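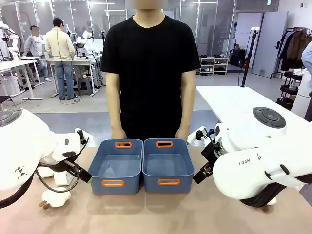 Attachment 1: two storage bins on the packing table, both empty.

Ticket 613
Subject: Shelf labels printing with wrong stock location after database move
Site: Plelham distribution store
System: Trullier Stock, label module
Priority: Normal
Status: Closed - resolved

Summary of report

The Plelham store reported on Wednesday that labels printed for reusable storage bins were showing the location code of the former Scanlon Road warehouse in place of the Plelham code. The item name, item number and barcode were correct. The error affected the second printed line only. Staff at the store had stopped issuing new labels and were marking bins by hand until further notice.

The report stated that the fault was first seen after the stock database had been moved to the new server. No change had been made to the printer or to the label rolls.

Initial response from Service Desk

The ticket was accepted at 09:40. The store was asked to supply the following:

The item group affected
The name of the label template in use
Whether the error also appears in the print preview
Whether the same item prints correctly from another workstation

The store replied that the item group was Reusable Containers, that the template was BIN-SMALL, and that the preview showed the same wrong code. A second workstation gave the same result. The printer was therefore ruled out as the cause.

Log entry, 10:25

The item record for the blue bins was opened in Trullier Stock and the home location was found to be set correctly to Plelham. A test label printed from the item screen carried the right code. A test label printed from the batch screen carried the wrong one. The two screens do not read the location in the same way: the item screen takes it directly from the record, while the batch screen takes it from a lookup table that is rebuilt overnight.

The store was advised to print urgent labels singly from the item screen. It was noted that this is slow and is not suitable for a full delivery.

Log entry, 11:50

The lookup table was examined. It held 189 rows with the Scanlon Road code, all in the Reusable Containers group. Other groups were correct. The overnight rebuild was shown in the job list as completed, with no warnings.

A manual rebuild was started from the administration menu. It finished normally but the rows were unchanged.

Log entry, 13:15

The store asked whether the rows could be corrected by hand. This was not recommended. Any manual correction would be lost at the next rebuild, and the table is also read by the picking list and the returns form. The request was declined and the reason given to the store by telephone.

The store further asked whether bins already labelled by hand would need to be entered again. They will not. The item number identifies the bin, and the location line is printed for the convenience of staff.

Log entry, 14:30

The settings of the rebuild job were compared with the copy kept from the old server. On the old server the job read its locations from the live site list. On the new server it was reading from an archived site list, which had been copied across during the move and has a very similar name. The archived list still gives Scanlon Road as the home site for Reusable Containers. All other groups were brought over to Plelham before the archive was made, which explains why only this group was affected.

Referred to the database team with a request to change the source list.

Database team, 15:05

Source changed to the live site list. The archived list has been set to read-only and renamed so that it cannot be selected by a scheduled job. A check of the remaining scheduled jobs found 3 others pointing to archived lists. None of these had produced wrong output so far. All have been corrected under a separate change request.

Log entry, 15:40

Rebuild run again by hand. The lookup table now holds no rows with the Scanlon Road code. The store was asked to print a short batch as a test.

Reply from Plelham store, 16:10

A batch of 26 labels was printed from the batch screen with the BIN-SMALL template. All carry the Plelham code. One label was poorly aligned, with the barcode close to the left margin, although it scanned without difficulty.

Log entry, 16:20

The alignment matter is known to occur on the first label after a roll change on the Kalletti desk printer. The store should press the feed button once after fitting a new roll and discard the blank label. Should the problem continue with later labels, a separate ticket is to be raised under Printing Hardware.

Resolution

Cause: scheduled rebuild job reading from an archived site list after the database move.
Action: source list corrected, table rebuilt, archived list protected.
Workaround during fault: single labels from the item screen.

Notes for other sites

Sites which were moved to the new server in the same period are asked to print one batch label from each item group and compare the location line with the item record. Where the two differ, please quote this ticket number when contacting the Service Desk - the correction is short but must be made centrally. Sites should not edit the lookup table themselves.

Labels showing the Scanlon Road code should be removed from bins before new ones are applied. Placing one label over another may cause the scanner to read the edge of the lower barcode.

The ticket will remain open for comment until the next overnight rebuild has been checked.

Final entry, following day, 08:15

Overnight rebuild completed. Table checked, no incorrect rows. Store content for the ticket to be closed.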